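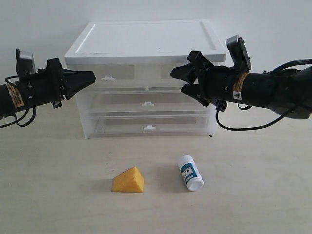

Storage unit with lid, small bottle on the tabletop

Sivus Home Blood Pressure Monitor, Upper Arm

Tested for this page by Judite Seixas

Every home monitor on the market promises "clinic accuracy," and we have learned to read past that line. The Sivus is a plain upper-arm cuff with a large display and a memory button. It takes a reading, shows three numbers and turns itself off. We stock it because it does that much without fuss.

What the maker says, and what we think

"Detects irregular heartbeat." It shows a symbol when the pulse seems uneven. Moving your arm can set it off too. Treat the symbol as a reason to call your doctor, and don't read its absence as a clean bill of health.

"One cuff fits all." It doesn't. The cuff supplied fits average arms, and a cuff that is too tight usually reads high. Measure your upper arm before you order. The larger Cluston cuff is sold separately, which we find a little cheap of them.

"Stress score." We left it switched off. Renji Ebihara in our returns department asked the maker how the score is worked out and is still waiting for a reply that makes sense.

In the box

Monitor, standard cuff, 4 AA batteries, soft pouch, printed guide. No wall adapter.

Details

Memory: 500 readings, one user
Warranty: 18 months
Phone app: none – we count that in its favor
Weight: not given by the maker

Getting a reading worth writing down

Sit with your back supported and both feet flat on the floor. Rest for five minutes. Keep the cuff on bare skin, level with your heart, and don't talk. Take two readings a minute apart and note both. One high number after climbing the stairs tells you very little.

This monitor will not warn you of a heart attack. For chest pain, fainting or sudden trouble breathing, call 911 and leave the cuff in its pouch.

Customer comments

"Reads close to the one at my doctor's office. The beep is too loud." – Deolinda Salgado

"Bought in October, the Velcro is already fraying." – Guido Bianchini

Replacement cuffs ship from our Drumbridge warehouse. Returns are accepted within 19 days, unopened or not.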